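7.4 When the gripper closes on nothing

Flenton arms running the Hivine controller will now and then shut the gripper a little above a block, report a successful pick, and carry a handful of air to the tray with great dignity. The log will say "placed". Do not believe the log.

The usual culprit is the table height, which the simulator forgets if a scene is reloaded while the arm is moving.

1. Press Hold. The arm stops where it is. If it doesn't, go to 7.6 and read quickly.
2. Open the Candcombe panel and note the value beside Surface Z. It should be 0. Anything over 2 mm will cause missed picks.
3. Type 0 and press Enter. Clicking away from the box looks as if it saves the number. It doesn't.
4. Set speed to 20 per cent.
5. Jog the gripper down over a clear bit of table, well away from the tray walls.

CAUTION: Never jog downwards at 100 per cent. The simulated arm will pass through the table and come to no harm, and you will learn a habit that costs a wrist joint on the real one. 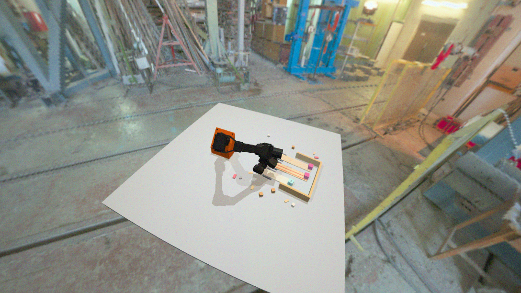 6. Stop as soon as the contact light comes on. If it stays dark, return to step 2 and check for a stray minus sign.
7. Press Store, then Release, and run a single pick before you trust it with the full job.

Note: Fault 900 after Release means the Nel plug-in has kept the old height for itself. Restart the plug-in — restarting the whole simulator also works, but you'll lose your block layout.

If the fault comes back, send the log to Bjartur Vídalín with the scene file attached. Logs sent without the scene file go into a folder he has named "Later".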